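시연 수집(로봇 학습)

시연 수집(示演蒐集, 영어: demonstration collection)은 로봇에게 특정 작업을 가르치기 위하여 사람이 직접 로봇을 조작하거나 작업을 수행하고, 그 과정의 영상과 동작 기록을 학습용 예시로 축적하는 절차를 말한다. 모방 학습의 앞 단계에 해당하며, 문헌에 따라 시범 수집, 데모 수집, 교시 자료 구축 등으로도 불린다. 넓은 뜻으로는 수집된 예시의 선별, 주석, 분할, 보관까지를 포함하고, 좁은 뜻으로는 조작자가 기록 장치를 켠 뒤 작업을 마치고 끄기까지의 과정만을 가리킨다.

목차
1 개요
2 용어
3 방식
4 절차
5 가정 및 숙박 환경에서의 수집
6 의류 다루기 과제
7 주석과 품질 관리
8 보관과 개인정보
9 한계와 쟁점
10 같이 보기

개요

산업용 로봇은 오랫동안 좌표와 순서를 사람이 직접 입력하는 방식으로 운용되어 왔다. 부품의 위치와 모양이 일정한 공정에서는 이러한 방식으로 충분하지만, 천이나 끈, 비닐봉지와 같이 잡을 때마다 모양이 달라지는 물체에는 적용하기 어렵다. 시연 수집은 이러한 물체를 다루는 동작을 규칙으로 기술하는 대신 예시로 제시하려는 접근에서 발전하였다.

수집된 예시 하나에는 통상 카메라 영상, 각 관절의 각도, 집게의 개폐 정도, 조작자의 명령값이 같은 시간축 위에 기록된다. 학습 모형은 어느 시점의 영상과 관절 상태를 입력으로 받아 다음 동작을 예측하도록 훈련되며, 예측의 기준은 같은 시점에 조작자가 내린 명령이다. 따라서 영상과 명령의 시각이 어긋난 예시는 동작 자체가 훌륭하더라도 학습에 사용하기 어렵다.

예시의 수량은 과제에 따라 크게 다르다. 물체를 집어 정해진 자리에 놓는 단순 과제는 비교적 적은 예시로도 훈련이 가능하나, 두 팔의 협응이 필요하고 단계가 긴 과제는 예시의 수와 함께 장소, 조명, 물체의 다양성이 요구된다.

용어

시연 한 차례를 국내 문헌에서는 회차 또는 에피소드라 한다. 같은 장소에서 같은 장비 설정으로 이어서 기록한 회차의 묶음은 세션으로 부른다. 조작자는 원격 장치나 교시용 팔을 움직여 로봇을 구동하는 사람이며, 기록 담당은 회차의 시작과 종료를 표시하고 특이 사항을 적는 사람이다. 소규모 수집에서는 한 사람이 두 역할을 겸하기도 한다.

과제는 작업의 목표를 한 문장으로 적은 것이고, 초기 상태는 회차가 시작될 때 물체와 로봇이 놓인 상태이다. 같은 과제라도 초기 상태가 다르면 별개의 변형으로 취급한다. 티셔츠 접기를 예로 들면 앞면이 위로 오게 펼친 상태, 뒤집힌 상태, 뭉쳐 있는 상태가 각기 다른 변형이 된다.

'실패 회차'라는 말은 기관마다 쓰임이 다르다. 목표를 이루지 못하고 끝난 회차만을 가리키는 경우가 있고, 도중에 물체를 놓쳤다가 다시 잡은 회차까지 포함하는 경우도 있다. 후자는 별도로 복구 회차라고 하여 학습에 적극적으로 활용하기도 한다.

방식

원격 조작 방식은 조작자가 떨어진 위치에서 조종기나 가상현실용 손잡이로 로봇을 움직이는 방식이다. 조작자가 로봇의 카메라 영상을 보며 작업하는 경우, 학습 모형이 받게 될 시각 정보와 조작자가 참고한 시각 정보가 비슷해진다는 이점이 있다. 반면 거리감이 떨어져 얇은 물체를 집는 동작에 시간이 많이 걸린다.

주종 팔 방식은 구조가 닮은 작은 팔을 조작자가 손으로 움직이면 로봇의 팔이 그 관절 각도를 따라가는 방식이다. 관절의 한계가 조작자의 손에 그대로 전달되므로 무리한 자세가 나올 가능성이 낮고, 양팔 과제에 널리 쓰인다.

직접 교시 방식은 로봇의 팔을 사람이 붙잡고 움직여 동작을 기록한다. 접촉이 많은 작업에 적합하지만 사람의 손과 몸이 영상에 들어가는 문제가 있어, 영상 기반 학습에서는 보조적으로만 사용된다.

착용 장치 방식은 로봇 없이 사람이 머리나 손목에 카메라를 달고 작업하는 방식이다. 장비를 옮기기 쉬워 다양한 장소에서 수집할 수 있으나, 사람의 손과 로봇 집게의 형태 차이를 후처리로 메워야 한다.

절차

수집 절차는 계획, 현장 준비, 점검 회차, 본 수집, 현장 검토의 순으로 이루어지는 것이 일반적이다.

계획 단계에서는 과제 목록과 변형 목록을 작성하고 각 변형에 필요한 회차를 배정한다. 배정표에는 물체의 종류와 색, 초기 상태, 허용되는 종료 상태를 적는다. 종료 상태의 기준이 모호하면 조작자마다 마무리 방식이 달라지므로, 기준이 되는 완성품을 미리 만들어 조작자에게 보이는 기관이 많다.

현장 준비 단계에서는 로봇의 높이와 작업면의 높이를 맞추고 카메라의 시야를 확인한다. 바퀴로 이동하는 로봇은 카펫 위에서 위치가 조금씩 밀릴 수 있으므로, 정지 위치를 회차마다 확인한다. 거울과 유리창은 사람의 모습이 비칠 수 있어 점검표에 별도 항목으로 둔다.

점검 회차는 기록 장치가 정상으로 작동하는지 확인하기 위한 것으로 학습에는 쓰지 않는다. 점검이 끝나면 본 수집에 들어가며, 조작자의 피로를 고려하여 일정한 간격으로 교대한다. 교대 직후의 회차는 동작이 불안정한 경향이 있어 따로 표시해 두었다가 검토 때 먼저 살핀다.

현장 검토에서는 파일의 누락, 영상의 끊김, 카메라 시각의 어긋남을 확인한다. 장소를 빌려 진행하는 수집에서는 철수한 뒤에 결함이 발견되더라도 같은 조건을 다시 만들기 어렵다.

가정 및 숙박 환경에서의 수집

실험실에서 모은 예시만으로 훈련한 모형은 실험실 밖에서 성능이 떨어지는 경우가 많다. 책상의 색, 벽의 무늬, 빛이 들어오는 방향처럼 과제와 무관한 요소에 모형이 의존하기 때문이다. 이에 따라 주택, 기숙사, 호텔 객실 등 실제 생활 공간을 빌려 수집하는 사례가 늘었다.

침실은 의류와 침구 과제의 대표적인 수집 장소이다. 침대는 탁자보다 면적이 넓어 옷을 한 번에 펼칠 수 있으나, 표면이 무르고 주름이 져 있어 집게가 옷과 이불을 함께 집는 일이 생긴다. 흰 침구 위에 짙은 색 옷을 놓으면 윤곽을 구별하기 쉬운 반면, 흰 옷을 놓으면 경계를 찾기 어렵다. 배정표에는 두 경우를 모두 포함하는 것이 권장된다.

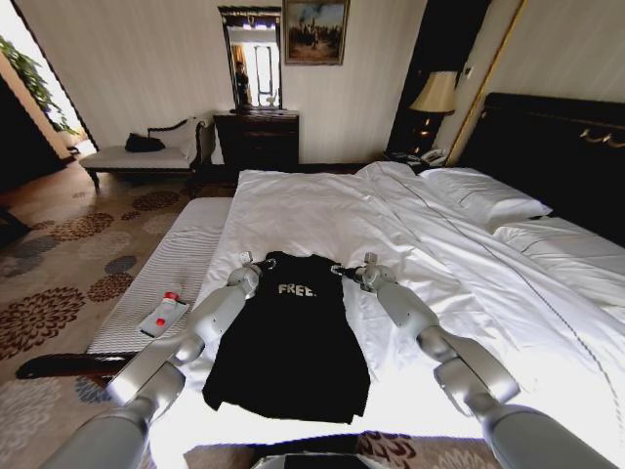 침대 위에 펼친 검은색 티셔츠의 양어깨를 두 팔의 집게로 잡은 모습. 로봇 쪽 카메라의 시점이다.

생활 공간에서의 수집에서는 배경을 얼마나 정리할 것인가가 자주 논의된다. 배경의 물건을 모두 치우면 실험실과 다를 바 없게 되고, 그대로 두면 회차 사이에 물건이 움직여 기록이 복잡해진다. 작업면 주변의 작은 물건은 그대로 두되 세션 중에는 위치를 바꾸지 않는 절충이 흔히 채택된다. 작은 병이나 봉투와 같은 물건은 모형이 과제와 무관한 물체를 무시하도록 훈련하는 데 도움이 된다.

왈타노(Waltano) 수집 사업은 이러한 환경에서 진행된 수집의 한 예이다. 에울랄리아 아란시비아(Eulalia Arancibia)가 책임을 맡고 랑발 에이데(Ragnvald Eide)가 기록 형식을 설계하였으며, 장소 16곳에서 의류와 침구를 중심으로 양팔 시연을 모았다. 사업의 운영 지침은 2019년 1월 21일에 처음 배포되었고, 같은 해 9월에 개정되었다. 개정판에서는 초기 상태의 분류가 세분되고, 조작자가 회차를 스스로 폐기할 때 사유를 적도록 하는 조항이 추가되었다.

의류 다루기 과제

의류는 시연 수집에서 가장 많이 다루는 변형 물체에 속한다. 티셔츠 하나를 접는 과제도 펼치기, 방향 맞추기, 소매 넣기, 반 접기, 정돈의 하위 동작으로 나뉘며, 각 하위 동작의 성패가 다음 동작의 초기 상태를 결정한다.

잡는 위치

어깨 부분은 봉제선이 있어 두께가 비교적 일정하고, 두 점을 동시에 잡으면 옷 전체의 방향을 조절하기 쉽다. 이 때문에 여러 지침에서 어깨를 기본 잡기점으로 정하고 있다. 밑단을 잡는 방식은 접는 횟수를 줄일 수 있으나, 천이 겹쳐 있을 때 앞판과 뒤판 가운데 한쪽만 잡힐 위험이 있다. 목둘레는 신축성이 커서 당기는 힘이 고르지 않으면 모양이 틀어진다.

앞뒤와 방향

가슴에 글자나 그림이 인쇄된 티셔츠는 앞뒤와 위아래를 시각적으로 판별하는 단서를 제공한다. 다만 인쇄가 있는 옷만으로 수집하면 모형이 인쇄 무늬를 기준으로 잡기점을 정하는 편향이 생길 수 있다. 왈타노 지침은 무지 의류와 인쇄 의류를 섞고, 옷의 목둘레가 로봇을 향한 상태와 반대쪽을 향한 상태를 각각 별도 변형으로 기록하도록 정하였다.

양팔의 협응

두 집게가 동시에 닫힌 뒤 들어 올리는 방식과 한쪽을 먼저 고정하고 다른 쪽을 맞추는 방식이 있다. 시몬 고디뉴(Simão Godinho)는 양팔 시연의 기록 방식을 다룬 보고에서, 두 방식이 한 자료 안에 섞여 있으면 모형이 그 중간에 해당하는 어정쩡한 동작을 내는 경향이 있다고 지적하였다. 이후 조작자 교육에서 한 과제에 한 방식을 쓰도록 하는 권고가 자리를 잡았으나, 다양한 방식을 허용하고 회차별로 표지를 붙이는 편이 낫다는 견해도 있다.

주석과 품질 관리

주석은 회차 전체에 붙이는 것과 구간에 붙이는 것으로 구분된다. 전체 주석에는 과제명, 변형, 장소, 조작자 부호, 성공 여부가 들어간다. 구간 주석은 하위 동작의 시작과 끝을 표시하며, 경우에 따라 자연어 문장을 덧붙인다. '왼쪽 집게로 왼쪽 어깨를 잡는다'와 같은 문장에서 왼쪽이 로봇 기준인지 옷 기준인지가 혼동되기 쉬우므로, 지침 첫머리에서 기준을 밝혀 두어야 한다.

품질 등급은 기관별로 다르다. 왈타노 자료는 등급을 3단계로 나누었고, 등급 판정은 파시타 카바나투안(Pacita Cabanatuan)이 이끄는 검토조가 맡았다. 첫째 등급은 멈춤이나 재시도 없이 종료 상태에 도달한 회차, 둘째 등급은 재시도가 있으나 종료 상태에 도달한 회차, 셋째 등급은 종료 상태에 이르지 못한 회차이다. 초기 자료에서 같은 회차를 두 사람이 판정하여 어긋난 비율은 약 8퍼센트였으며, 대부분 짧은 멈춤을 재시도로 볼 것인지를 둘러싼 차이였다.

기록 결함은 동작의 품질과 따로 관리한다. 흔한 결함으로는 프레임 누락, 카메라 노출의 급격한 변화, 집게 개폐값의 포화, 손목 케이블이 시야를 가리는 현상이 있다. 밝은 창이나 열린 문이 시야에 들어오는 방에서는 자동 노출을 끄고 세션마다 노출값을 고정하는 것이 통례이다.

보관과 개인정보

원본 자료는 압축과 변환을 거치기 전 상태로 보관하고, 학습용 사본을 별도로 만든다. 학습용 사본은 해상도를 낮추고 시간 간격을 일정하게 맞춘 것으로, 변환에 쓴 프로그램의 판 번호를 함께 기록한다. 에이데가 제안한 형식은 세션마다 하나의 색인 파일을 두고 회차의 파일명과 검사값을 나열하는 구조이며, 이후 사미크(Samik) 계열의 변환 도구가 이를 입력 형식으로 채택하였다.

생활 공간의 영상에는 거주자나 이용자의 물건, 우편물, 가족사진 등이 담길 수 있다. 수집 기관은 장소 제공자에게 촬영 범위와 이용 목적을 알리고 서면 동의를 받으며, 얼굴과 문서의 글자를 흐리게 처리한다. 거울에 비친 사람도 처리 대상에 든다. 자동 검출기는 작고 흐린 반사상을 놓치는 일이 잦으므로 거울이 있는 세션은 사람이 다시 확인하도록 하는 지침이 많다.

조작자의 정보도 보호 대상이다. 관절 명령의 기록에는 개인의 습관이 드러나 조작자를 구별할 수 있다는 점이 알려져 있어, 공개 자료에서는 조작자 부호를 무작위 값으로 바꾸는 경우가 있다.

한계와 쟁점

시연 수집의 가장 큰 제약은 비용이다. 로봇 한 대로 한 조작자가 모을 수 있는 회차는 작업 시간에 비례하며, 초기 상태를 되돌리는 데 드는 시간이 시연 자체보다 긴 과제도 있다. 의류 과제에서는 접은 옷을 다시 펼치는 과정이 매 회차 필요하다. 이 과정을 역방향 과제로 삼아 함께 기록하는 방안이 제시되었고, 우티코(Utico) 자료가 이 방안을 따른 예로 언급된다. 해당 자료에서는 접기와 펼치기를 6시간 단위의 작업조로 번갈아 수집하였다.

예시의 질과 양 가운데 어느 쪽을 우선할 것인지에 대해서도 합의가 없다. 테레자 카힐류(Teresa Carrilho)는 숙련된 조작자의 회차만을 남기면 모형이 실수에서 벗어나는 방법을 배우지 못한다고 주장하였다. 이에 대하여 낮은 등급의 회차를 그대로 포함하면 불필요한 멈춤까지 모방한다는 반론이 있으며, 등급을 조건값으로 넣어 함께 훈련하는 방법이 절충안으로 검토되고 있다.

평가의 문제도 남아 있다. 모은 자료가 좋은 자료인지는 훈련된 모형을 실제 로봇에서 시험해야 알 수 있으나, 시험 장소와 물체가 기관마다 달라 결과를 직접 비교하기 어렵다. 일부 기관은 동일한 의류 묶음과 탁자를 돌려 쓰는 방식으로 비교 시험을 시도하였는데, 세탁을 거듭한 옷의 촉감과 뻣뻣함이 달라지는 문제가 보고되었다.

같이 보기

모방 학습
원격 조작
변형 물체 조작
양팔 로봇
데이터 주석

분류: 로봇공학 | 기계 학습 | 자료 수집 방법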